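4. Method

The folding policy for our Huria project was trained by Firouzeh Esfahani on 281 demonstrations. Each trial used one garment and both arms. 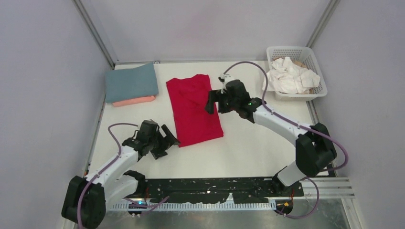
Figure 2. Red garment on the table between the two grippers.

A trial was scored from the final shape of the cloth only. Grasps that picked up two layers were logged separately by Régis Courtois.

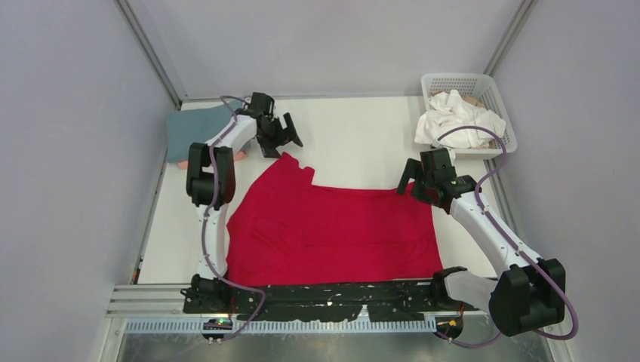
Training ran for 1000 epochs. We kept the last checkpoint and did not tune it further before the August tests.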